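Ticket 310: Tischabdeckung und Geschirrzuordnung, Obst und Gemüse
Status: in Bearbeitung
Priorität: normal
Gemeldet von: Sumeya Negussie, Standort Tallville
Bearbeitung: Ehsan Sadeghi, Objektservice Jamden

Meldung
Die durchsichtige Folie über der rosafarbenen Tischdecke liegt nicht glatt auf. Kleine runde Früchte lassen sich auf den Falten nicht zuverlässig ablegen. Zudem ist die Zuordnung des Geschirrs im Bestandsblatt nicht eindeutig geregelt. Es wird um Prüfung und verbindliche Festlegung gebeten.

Verlauf
Mittwoch, 9 Uhr: Meldung aufgenommen und an den Objektservice weitergeleitet.
Mittwoch, 14 Uhr: Rücksprache mit der meldenden Stelle. Ein Austausch der Tischdecke wird nicht gewünscht, die Folie ist als Schutz beizubehalten.
Mittwoch, 15 Uhr: Folie vom Typ Pakzad in stärkerer Ausführung angefragt. Die Lieferzeit beträgt fünf Werktage.

Vorläufige Festlegung
Möhre: ovale Schale mit orangefarbener Außenseite.
Blattgemüse: weiße ovale Platte mit dunklem Rand.
Dunkelrote Früchte: grünes Tablett mit goldenen Schriftzeichen.
Orangefarbene Früchte: bis zur endgültigen Regelung ohne festen Platz.

Offene Punkte
1. Zuschnitt der neuen Folie mit Überstand an den Tischkanten.
2. Ergänzung des Bestandsblatts durch die meldende Stelle.

Anlagen 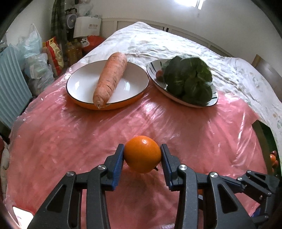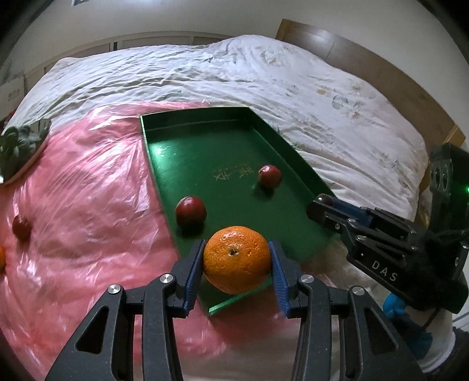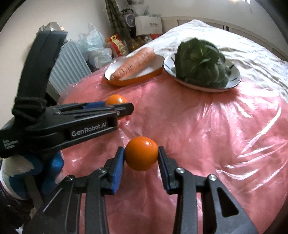
Anlagen 1 und 3: Tisch mit Folie, Möhre und Blattgemüse. Anlage 2: grünes Tablett mit dunkelroten Früchten.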